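# Paid evaluators wanted: Fletunel arm simulation kit, handle and lever tasks

Proveck is recruiting 16 outside evaluators for the next release of the Fletunel kit.

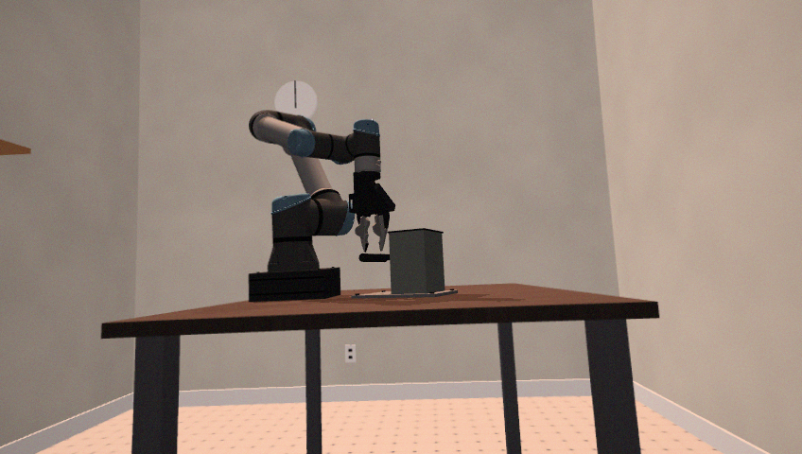 Fletunel is a software kit for planning and checking arm motions before they are run on hardware. It ships with a room model, a table-mounted arm with a two-finger gripper, and a library of fixtures that the arm is expected to operate. The release under review adds fixtures with side-mounted handles. We need people outside the development group to run the tasks, record what fails and write it up.

## The work

Each evaluator receives a license key, the task files and a report template. The review covers 5 task groups:

- approach to a handle from directly above
- approach from the side, with the wrist rotated
- grasp and hold without contact between the gripper housing and the fixture
- handle motion through its full travel
- release and retreat to the start pose

All groups are run first with the default controller and then with one you have tuned or written yourself. A full pass through the set is 800 episodes. Most of these run unattended. Episodes flagged by the contact checker have to be replayed and classified by hand, and that is where the hours go.

Reports are due at the end of each task group. We want the failure, the seed, the controller settings and a short statement of what you think went wrong. Suggested fixes are optional. Screenshots are accepted but do not replace the seed.

## Requirements

- Working knowledge of Python and of at least one arm simulator
- Experience with inverse kinematics and joint limits on six-axis arms
- A Linux machine with a discrete graphics card
- Clear written English

Experience with gripper contact models is useful. So is a history of filing bug reports that other people could reproduce. No degree is required. Current users of Fletunel may apply. Employees of firms that sell a competing kit may not.

## Known limits of this build

Finger contact is computed at the pads only. Contact along the outer side of a finger is reported but produces no force. Shadows are low resolution and should be left out of reports unless they affect a camera-based controller. The Rilto exporter, which writes trajectories for hardware playback, is disabled in this build and will be reviewed separately.

## Terms

The fee is $1,955 for the complete set, paid in two parts: half after the second task group is accepted, half after the last. Work is remote and hours are your own. There is one call per week, Wednesday at 10 a.m. Central, at which open issues are sorted. Attendance is expected for the first call and optional after that.

Evaluators sign a nondisclosure agreement covering the build until its release in March. After that you are free to publish your findings, including unfavorable ones. You keep the rights to any controller you write. The license key stays valid for one year.

## How to apply

Send a resume and one sample of technical writing, two pages at most, to Graciela Maldonado, evaluation lead, through the contact form on the Proveck site. Put "Fletunel evaluator" in the subject line. State which simulator you have used most and for what kind of task.

Shortlisted applicants are given a trial task on the Yáñez fixture set, the older of the two libraries. It takes an afternoon and is paid at a flat rate whether or not you are selected. Applications are read in the order they arrive, and the call closes when all places are filled.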